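# fondov-hands

Simulated episodes for comparing two controllers on the same pair of multi-fingered hands. Kept by Shayne Kingi and Kylie Hapeta at Treloar. The August export replaces everything before it, so please delete older copies.

## What is in it

- 843 episodes, all tabletop pick and place
- 2 controllers: `javino` (joint targets) and `clikudent` (fingertip targets)
- one head camera view per episode, plus joint positions for both arms
- a `result` field, set by script and then checked by Kylie

Both controllers get the same start poses and the same seeds. Episodes are capped at 1000 steps. If a run reaches the cap it is saved with `result: timeout` and stays in the set.

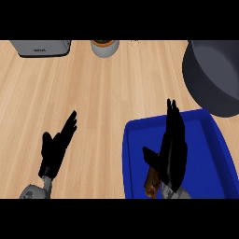
Grip height is the setting that separates the two controllers most clearly. Javino tends to close wherever the palm ends up, while Clikudent will shift the wrist first and costs a few more steps doing it. We label a grip `low` when the object sits near the bottom of the hand, as with the brown piece resting inside the blue tray in the right hand's grip, and `high` when it is out at the fingertips. Low grips often leave the thumb covering part of the object, so don't rely on the head view alone to judge contact. Use the `contact` array.

The left arm is recorded even when the task only needs the right. Its values are real controller output and can be used for checking idle drift.

## Known problems

- 39 episodes have a wrong `grip` label. They are listed in `bad_labels.txt` and the loader skips them by default.
- Camera frames have black bands top and bottom. Crop them before resizing.
- Objects at the far side of the table can be clipped by the top band. Their poses in the state file are still correct.
- Finger friction was set by hand and hasn't been matched to the real hands. Treat slip rates as a comparison between controllers only.

## Loading

```
from fondov import load
eps = load("fondov-hands", controller="javino")
```

Pass `skip_bad=False` to get the mislabelled episodes back. Send corrections to Shayne with the episode number and the step.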